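ギャラリー：デスクトップ筐体の分解と部品の仕分け
Tadura 機材整備室
2022年10月24日（月）更新

整備室で行っているデスクトップ型コンピューターの分解作業について、作業台の写真と工程ごとの覚え書きを掲載する。対象は事務用途で使われた中型の塔型筐体で、点検後に再組み立てするものと、部品として保管するものの両方を含む。機種ごとの正式な手順は各メーカーの整備資料に従い、本ページはその補足とする。

受け入れと番号付け
搬入された筐体には受け入れ番号を付け、管理台帳 Istach に登録する。7月以降の登録は436件である。台帳の項目は、受け入れ番号、筐体の型名、基板の型番、記憶装置の有無、外観の傷、欠品とする。型名のラベルが剥がれている筐体は、基板の印字と電源ユニットの仕様ラベルから照合する。照合できないものは「型名不明」とし、空欄にはしない。
受け入れ番号の札は筐体の天板に貼る。側板は作業中に外すので札を貼らない。過去に側板側へ貼った筐体があり、同型機を並行して開けたときに側板が入れ替わった。台帳上は修正済みだが、古い札が残っているものを見つけた場合は貼り替える。

作業台
台はアルミの溝付き天板を使用する。溝には治具や当て板を固定できる。溝に落ちたねじは磁石で拾えるとは限らないため、細い樹脂のへらを台の脇に置いている。天板は毎日の終業時に拭く。溝の清掃は週の最初の作業日に行い、Flistar の細幅ブラシを使う。
静電気対策として、台と作業者の双方を接地点につなぐ。接地線の導通は始業時に測り、値を台の点検表に記入する。点検表の古いページは綴じて棚の下段に置く。

筐体の姿勢
塔型筐体は横に寝かせ、内部が上を向く向きで開ける。立てたまま拡張カードを抜くとスロットに横方向の力がかかる。寝かせる前に、背面に残った変換アダプターや無線の子機を外しておく。前面の樹脂パネルが先に外れる機種では、パネルを外してから寝かせると爪を傷めにくい。
側板を開けたあとは、外す前の配線を記録する。記録するのは、前面端子の配線、ファンの接続位置、記憶装置のケーブルの差し込み先である。基板上の端子名が印字されている機種でも、同じ名称の端子が並んでいる場合があるので、ケーブルの色だけで判断しない。

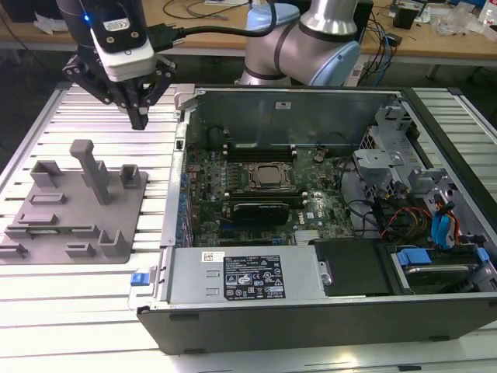
写真1　横置きにしたDELLの基板入りデスクトップ筐体。手前が電源ユニット。左は細長い溝に緑色の薄い基板を差した灰色の固定プレート。

拡張カード
グラフィックスカードは、ブラケット側の固定を解き、スロット端の留め具を開いてから、基板に対してまっすぐに引き上げる。補助電源のコネクターがあるカードでは先にこれを抜く。留め具の形は機種により異なり、押し下げるもの、横へ逃がすもの、引き起こすものがある。カードの陰になって留め具が見えない場合は、先に隣のケーブルを避ける。
外したカードは端子面に触れずに持ち、帯電防止袋に入れる。袋には受け入れ番号とスロットの位置を書く。端子に曇りがある場合は無水アルコールを含ませた不織布で一方向に拭く。消しゴムは削りかすがスロットに残るため使用しない。

メモリー
メモリーはスロットの両端または片端の留め具を開いて抜く。片側にしか留め具がない基板では、反対側は固定の溝になっているので、無理に広げない。抜いた順ではなくスロット番号で管理する。番号は基板の印字に従い、プロセッサーに近い側から数える習慣は廃止した。基板によって番号の並びが逆になるためである。
容量と規格はモジュールのラベルを読み取って Istach に入力する。ラベルのないモジュールは検査機で読み出す。異なる規格が混在していた筐体は、再組み立て時に同一規格の組み合わせへそろえ、元の構成は備考欄に残す。

プロセッサーと放熱部
冷却器の固定ねじは対角に少しずつ緩める。古い熱伝導材が固着しているときは、冷却器を水平方向にわずかに回して離す。真上へ引くと、固定枠の種類によってはプロセッサーごと抜けることがある。
放熱板の表面に残った材料は、不織布で外周から中央へ向けて拭き取る。中央から外へ拭くと縁に材料がたまり、ソケットの中へ入りやすい。型番の刻印は拭いたあとに読み、台帳へ入力する。プロセッサーを外さない場合は固定枠のレバーに触れない。外した場合は、ソケットに保護カバーをかけるまで次の工程へ進まない。
接点ピンの曲がりは拡大鏡で確認する。曲がりを認めた基板は修正を試みず、部品棚の「要判定」に置く。修正の可否は別の担当が決める。

電源ユニット
電源ユニットは内部を開けない。外装の埃を吸い取り、ファンの軸のがたと異音を確認したうえで、負荷試験器にかける。仕様ラベルからは定格出力、各系統の電流値、入力電圧を転記する。バーコードのみのシールは管理用のことが多く、転記の対象にしない。
基板側のコネクターには爪があり、爪を押し込んでから引く。線を持って引いた形跡のある個体では、端子がハウジングの中で後退していないかを見る。主電源コネクターの樹脂が変色しているものは再使用しない。試験値は小数第1位まで記録し、判定欄には可または否のみを記入する。

記憶装置
ハードディスクは樹脂製のトレイに入ったまま取り出し、トレイから外すのは次の工程とする。トレイの留め具は色付きの樹脂であることが多く、両側を同時に押して引き出す。片側だけを押すと、残った爪が白化する。白化したトレイは使用できるが、交換部品の在庫があれば交換する。
データ消去は分解室では行わない。取り出した記憶装置は製造番号を読み取り、施錠できる箱に入れて消去室へ渡す。渡した時刻と受け取りの印が Istach にそろった時点で、筐体側の記録を閉じる。番号が読み取れない装置は、手入力のうえ2回照合する。

電池
基板上のコイン形電池は、取り外して電圧を測る。留め具を金属の工具でこじらず、樹脂のへらを使う。基準を下回るものは新品に替える。取り外した電池は、端子面に絶縁テープを貼って回収箱へ入れる。電池を抜いた基板は時刻と設定が初期値に戻るので、再組み立て後の試験項目に設定の確認を加える。

基板の目視
基板は次の順に見る。背面端子の周辺、電源回路、プロセッサーの周囲、メモリースロット、拡張スロット、前面端子の周辺。順序を固定しているのは、途中で中断した場合に再開位置が分かるようにするためである。
コンデンサーは頂部の膨らみ、根元の液漏れ跡、傾きの3点を確認する。固体タイプは頂部の膨らみで判定しにくく、外観に異常がなくても通電試験の結果を優先する。チップ部品の欠けは斜めから光を当てると見つけやすい。背面端子の中は細い光源で照らし、曲がった端子と異物の有無を記録する。
基板を筐体から外す場合は、固定ねじの位置を写し取る。基板の下に残った台座が余分な位置にあると短絡の原因になるので、別の基板を載せるときは台座の位置を必ず照合する。

治具と受け台
小型の基板やカードを立てて置くための治具は、Kleinschmidt 形式と呼んでいる社内図面に基づいて作る。図面は差し込み溝の幅、支柱の高さ、受け枠の位置を別々に変更できるようにしてある。溝の幅は基板の厚さに余裕を加えた値とし、差し込んだときに自重で傾かない程度にする。きつい溝は端の部品を削るので、新しい治具は廃棄基板で確かめてから台に載せる。
積層造形の治具は、積層の段に埃が入る。拭き取りで落ちない場合は柔らかいブラシを使い、溶剤は使わない。角の欠けた治具は図面番号を控えて作り直す。現行の図面番号は821である。旧番号の治具は支柱の位置が違うため、混ぜて使わない。

埃の処理
吸引を先に行い、吹き付けは吸引で取れない箇所に限る。ファンの羽根は指で押さえて回転を止めてから風を当てる。羽根を空転させると、軸受を傷め、接続先の回路に逆起電力がかかる。フィンの奥で固まった埃は、冷却器を外して裏側から押し出す。
喫煙環境で使われた筐体は埃に粘りがあり、ブラシでは広がる。このような筐体は分けて処理し、使用したブラシを他の筐体に使わない。

ねじ
ねじは工程ごとに小皿を分ける。側板、記憶装置、基板、電源、拡張カードの5区分とし、皿の縁に区分名を貼る。ミリねじとインチねじが同じ筐体の中で使われていることがあり、頭の形だけでは区別できない。手で2山ほど入らないねじは、その穴のものではないと判断する。
余ったねじを筐体の中に戻さない。由来の分からないねじは区分外の皿に入れ、週末に選別する。予備のねじの在庫は約2000本で、補充は区分ごとに行う。

再組み立てと試験
再組み立ては、プロセッサー、冷却器、メモリー、電源、拡張カード、記憶装置の順とする。最小構成で一度通電し、起動画面を確認してから残りの部品を付ける。拡張カードを先に付けると、起動しない場合の切り分けが増える。
通電中は筐体に触れない。異臭、異音、ファンの停止を認めたときは主電源を切り、内容を記録する。再度の通電は原因を記録したあとに行う。試験が終わった筐体は、側板を閉じる前に配線がファンに触れていないことを確認する。側板の爪は後ろ側から合わせ、前へ滑らせて閉じる機種が多い。

保管
部品として保管する基板は、帯電防止袋に入れて立てて置く。重ねて置くと、下の基板の背面のはんだ面が上の部品に押される。袋の口は折って留め、テープは袋の外側だけに貼る。棚の湿度は朝と夕方に読み、値を棚の記録紙に書く。
保管期限を過ぎた部品は Istach の一覧に表示される。出庫の予定がないものは再資源化の区分へ移し、移動日を入力する。

掲載内容について
写真と本文の転載を希望する場合は、Tadura 機材整備室の問い合わせ窓口へ連絡のこと。手順の数値と図面番号は変更されることがある。最新の版は室内の掲示を参照。

関連ページ
ねじ区分表
治具図面の更新履歴
受け入れ番号の付け方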